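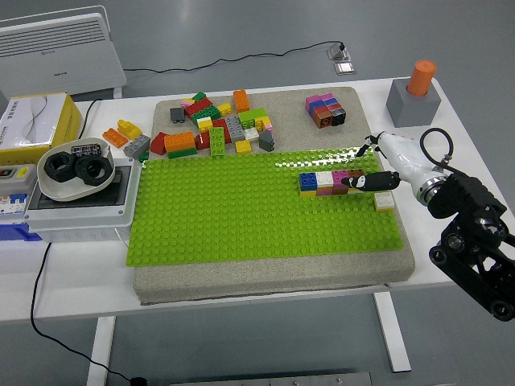

Asger Blöndal and Nanami Wada
November
40 shares | 3 comments

4. What viewers do when the face changes

4.1 The case

Lavthorpe ran for nine series before it lost its first leading man, and for most of that time it had been a drama in which very little was lost apart from sheep. The part of Edmund Ulham, the land agent with the bad knee and the worse conscience, passed between series nine and series ten from one actor to another. The programme handled the change as long-running programmes usually do. Ulham left a room at the end of one episode with one face, and entered a different room at the start of the next with another. His wife asked him whether he wanted tea.

We are interested in what happened after the tea. Earlier sections dealt with recasting as a production problem, where the evidence is made up of contracts, schedules and the memories of people who would prefer to be remembered as calm. This section deals with it as a problem for viewers, who had no notice of the change and no say in it, and who went straight to the internet.

4.2 Material and method

The material comes from the Ganditz message boards, which carried a separate area for Lavthorpe throughout its run and kept it open, with diminishing supervision, for some years afterwards. We read the 40 longest threads opened in the month after the first episode of series ten. Together they hold 2,069 posts. We left out posts consisting only of a quotation from somebody else's post, and also a long exchange on the correct way to dip a ewe, which was heated and well informed but had wandered in from another thread.

Both authors read everything. Each post was given one main code from the list developed in section 3, and where we disagreed we talked until one of us gave in. The second author gave in less often. Spelling in quotations is as we found it, with user names removed. A few posters had used their full names and, in one memorable case, a telephone number.

A word on what message boards can tell us. People who post at length about a recast land agent are unlikely to be typical of people who watch television, and some of them would be hurt by the suggestion. The boards show us the arguments that were available to viewers, and how these were put and answered. They don't show how many people on sofas across the country looked up, said "is that a different bloke?" and went back to their supper. We suspect that this was the commonest response, and it has left no archive.

4.3 Refusal

The first posts appear before the opening episode had finished. They are short. "No" is the whole text of several, with punctuation according to temperament. Once the credits had rolled the posts grew longer, and a position formed that we call refusal: the new man was not Ulham, could not be Ulham, and should be referred to by some other name until the matter was put right.

The name chosen was Shimada. This requires some explanation, and the posters themselves had trouble with it later. In series four a minor guest character called Shimada, a visiting botanist, had been mistaken for Ulham in a fog by a half-blind gamekeeper. The scene was played for comedy and lasted under a minute. Six series on, someone recalled it and proposed that the gamekeeper had been right all along, and that the botanist had simply come back to finish the job. By the second week "Shimada" was in general use for the new Ulham, including among people who liked him.

The joke did useful work. It allowed viewers to go on discussing the plot, which they plainly wished to do, without conceding the point. A poster could write that "Shimada was very good in the scene with the bailiff" and keep both principles and pleasure intact. Earlier writing on recasting tends to treat refusal as a failure to go along with the fiction. In our material the refusers were often its closest readers. They had to follow every scene carefully in order to object to it.

4.4 The knee

The most contested subject in the threads is the knee. The first actor had limped on the left. The second limped on the left too, but later in the sentence, as one poster put it: he would cross half a room quite freely and then remember. A thread on this point ran to more than 300 posts and included a walking diagram made from typed symbols, which has not survived the transfer of the boards to new software and now looks like a spilt box of pins.

It would be easy to file this under pedantry, and we did, in our first round of coding. On a second reading we moved most of it. The knee was the thing that both actors were supposed to share. Height, voice and jaw had gone, and viewers seem to have accepted quite quickly that these were beyond anyone's control. The limp could be carried over. It was therefore treated as a test of good manners, and posters who found the new limp lacking wrote about it much as they might about a guest who had not wiped his feet.

By the fourth week there was a counter-reading. Ulham's knee, some argued, had always been partly for show, a way of getting a chair in other people's houses. The new actor had understood this and was playing a man who faked his limp badly. We can find nothing in the scripts to support the idea. It was, however, very popular, and it gave several refusers a dignified way back in.

4.5 The hair

The hair was dark in the first episode and lighter by the third. Opinions on this are numerous and we do not propose to rank them.

4.6 Return of the first actor

Midway through the month a magazine printed new photographs of the original actor, who had put on weight, grown a beard and taken up pottery. The threads changed tone at once. Until then he had been spoken of as a sort of exiled monarch. Now viewers who had demanded his return found that the man who might return was no longer the man who had left. "He doesnt look like Ulham either" wrote one, with what we read as real distress.

We coded this episode separately, as it complicates the tidy contrast between the true face and the false one. The Ulham defended in the early threads belonged to repeats and recordings. Neither living actor had much claim on him. A small group of posters reached this conclusion unaided and began to argue that the part should be left empty, with the other characters speaking to a coat. Support for the coat was never large, but it was loyal.

Comment of this kind on an actor's changed looks is a staple of the entertainment pages, where it is generally presented as surprise. The surprise puzzles us a little. The photographs were taken years after his first scenes, and most of the people posting had presumably changed a good deal in the meantime, though only one mentioned it. She said that she had been a size smaller when the programme began and had not received a thread.

4.7 Settlement

Refusal faded without being given up. Posts coded as refusal make up most of the first week and very few of the last, yet we found hardly anyone who announced a change of mind. People simply stopped mentioning it. "Shimada" shrank to "Shim", and then became an affectionate name for the character in either version, so that new arrivals had to ask what it meant and were given three incompatible answers.

One late post runs to 1,000 words exactly, according to its author, who had set himself the limit. It goes through the whole of series ten scene by scene and does not once refer to the recasting. The first reply asks whether he has noticed anything different about Ulham. The second tells the first to leave it.

We return to the question of names in section 5, where the same board deals with the replacement of the dog.

Figure 1. Loose toy building bricks, a studded lime-green baseplate and a row of stacked bricks.

3 comments | Share this section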